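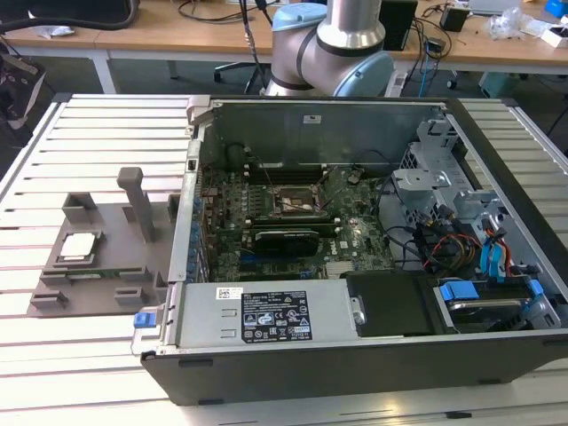 Cerka Desktop Assembly Kit

The Cerka Desktop Assembly Kit is a package of hardware, parts and written tasks used to test how well a robot arm can work inside a desktop computer. It is sold by Nartey, a supplier of laboratory equipment based in Skuninthorpe. The kit is meant for university groups and technical colleges that already own an arm and a gripper, neither of which is included in the price.

Contents

The standard kit contains a used desktop tower, a 3D-printed fixture, a set of spare parts and a printed task book. The tower is laid on its side with the side panel off, so that the motherboard, graphics card, power supply and drives can be reached from overhead. The fixture stands beside the tower and holds loose parts, such as a processor or a memory module, in known positions. Its raised posts and slots keep small parts from sliding when the gripper closes on them.

Buyers may print further fixtures from the files supplied with the kit. The make of the tower varies with what the supplier has in stock.

Tasks

The task book is divided into three levels. The first level deals with picking up parts from the fixture and putting them back. The second covers placing a processor in an open socket and seating a memory module in its slot. The third joins these steps into longer jobs and adds the removal of parts that are already fitted. In all, the book lists 282 graded trials, each with a starting layout and a time limit. Scores are entered by hand on a form at the back of the book. 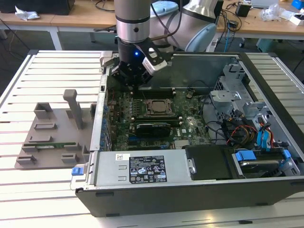
Sanden Department of Applied Robotics

Review and use

The department reviewed the kit over two terms. The work was led by Nii Abubakari, with trials recorded by Nhyira Addo. A total of 416 attempts were logged, including repeats. The reviewers rated the fixture highly and found that the layout drawings were clear enough for new students to set up a trial without help.

Memory modules were the most common source of failed attempts. A module has to be lined up with the slot and then pressed down evenly, and a small error in angle is enough to stop it from seating. Processor placement calls for less force but closer alignment, and the task book advises a slow approach from directly above the socket.

The review criticized the short supply of spare processors, with only two provided, and the lack of an electronic score sheet. It also noted that the sides of the case limit the space open to wide grippers, a point not covered in the supplier's setup notes.

Availability

The kit is sold directly by Nartey. Replacement parts and extra copies of the task book may be ordered separately. The description of contents in this article was last checked on 2024-12-03.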